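Setting up a second camera view in Clutau and checking the robot mask before you render

Last updated December 29, 2024
Filed under: Simulation, Perception, Tooling

This tutorial continues from the one on importing the arm model. I assume that you have Clutau installed, that your arm loads without errors, and that you can move it with the joint sliders. If the sliders do not work, please go back and fix this first, otherwise nothing below will make sense.

We will add a camera beside the arm, render one frame from it, and then compare the frame with the mask that Clutau writes for the robot. The mask is what our perception node (Guseo) uses to remove the arm from the point cloud. When the mask is wrong, the planner believes that the arm is an obstacle standing in its own way, and it refuses every path. I lost two evenings to this in July, so I now check it before anything else.

What you need

Clutau, with the room package "Ibarra" unpacked in the assets folder
The arm model with visual meshes, and the collision meshes in a separate folder
Guseo, built with the mask option on
Some free disk space, as the first render compiles the shaders and keeps them

Step 1. Load the room and put the arm on the table

Start Clutau from a terminal and give it the room name:

clutau open --room ibarra --robot arm.yaml

The room takes some time to appear the first time. The robot base is placed at the origin of the table frame. If your arm is sunk into the table, the base offset in arm.yaml is in millimeters and it must be in meters. Clutau does not warn you about this.

Step 2. Add the side camera

Open cameras.yaml. There is already one camera in it, called "overview". Leave it and add a second block:

side:
 parent: table
 look_at: wrist_link
 width: 2094
 near: 0.02
 far: 8.0
 samples: 600

The name look_at is a little confusing. It does not follow the link when the arm moves. It reads the position of the link once, when the file is loaded, and turns the camera to this point. After you change the arm pose you have to reload the file, with the R key or with the menu.

I set the near value small on purpose. The default one is made for an overview camera, and with a close camera it cuts a hole in the arm. The hole appears in the picture and also in the depth, and Guseo then reads the inside of the mesh as a surface.

Step 3. Move the arm to the check pose

Any pose is possible, but choose one where the arm covers a good part of the table and also something behind the table. You want long edges of the robot against different backgrounds. A pose with the arm folded back over its base is not useful, the mask will look correct even if half of the links are missing.

clutau pose --name check_down
clutau reload cameras

Step 4. Render one frame

clutau render --camera side --out check/

You get three files: the color image, the depth, and the robot mask. Look at the color image first. 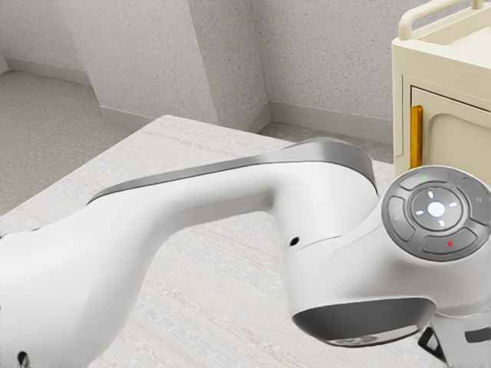
Color output of the side camera. The wrist and its control pad are on the right, and the flange faces down toward the table.

If your wrist sits this far to one side, the gripper will not be inside the picture completely. For the mask check it is enough that a part of it can be seen, as with the black bracket under the flange. If you want to check the fingers also, make a third camera and aim it lower. Do not widen the field of view of the side camera, because then the edges become too small to judge.

Please look also at the small parts on the wrist. The arrows on the control pad come from a texture, while the buttons are real geometry. When the arrows are missing, the texture path is broken, and this has no effect on the mask. When the buttons are missing, you have loaded the collision mesh in place of the visual mesh, and you must repair it before you continue.

Step 5. Compare the mask with the color image

Clutau has a small viewer for this:

clutau overlay check/ --mask robot

The mask is drawn over the color image in one flat color. Zoom in and follow the outer line of the arm slowly. Three things go wrong most often in my experience.

The mask is shifted by the same amount everywhere. The camera was reloaded after the pose but the mask buffer was not. Run the render command again, without changing anything.

One link has no mask. This link has no "robot" label in arm.yaml. The labels are not inherited from the parent link, you must write them for each one. I forgot the flange for a long time, because it is gray and I took it for a part of the wrist.

The mask is correct but has a thin open line at the edge of the arm. Here the renderer smooths the color image and the mask is not smoothed. The outline of the white arm over the pale table is a bit soft, and the difference is easy to see when you zoom. You can leave the mask as it is and let Guseo grow it by two pixels:

guseo mask --grow 2

I do not recommend a larger value. With a grow of ten, small objects near the gripper disappear from the cloud and the planner goes through them.

Step 6. Send the frame through Guseo

Now we can look at what the perception node does with the result:

guseo filter --depth check/depth.exr --mask check/robot.png --out cloud.ply

Open cloud.ply in any viewer. You should find the table top, the walls and the cabinet, with an empty region where the arm was. Points that float in the air along the edge of this region are leftovers of the arm. A few single points are normal and the Jekmont planner ignores them, its default limit for a cluster is 2,000 points. If you have changed this limit to a lower value, the leftovers can become an obstacle again.

Note that the region behind the arm stays unknown, it is not free. Jekmont treats unknown space as blocked unless you tell it something different. For a single camera this makes planning near the wrist quite difficult – the solution is to combine the side camera with the overview camera:

guseo merge --cameras side,overview --out merged.ply

Step 7. Save the check as a script

When everything is good, put the commands of steps 3 to 6 in one shell script and run it each time you change arm.yaml or the cameras. Keep the color image together with the mask in the same folder. I used to keep only the masks, and later I could not tell which pose they belonged to.

Common error messages

"link wrist_link not found": the name in cameras.yaml is case sensitive, and some exporters write Wrist_Link.

"mask is empty": no link has the label, or the camera looks away from the robot. Open the color image before you search in the yaml.

"depth range exceeded": the far value is smaller than the distance to the back wall. In the Ibarra room 8.0 is enough for all the camera positions I have tried.

Next part: recording a trajectory and rendering the mask for every frame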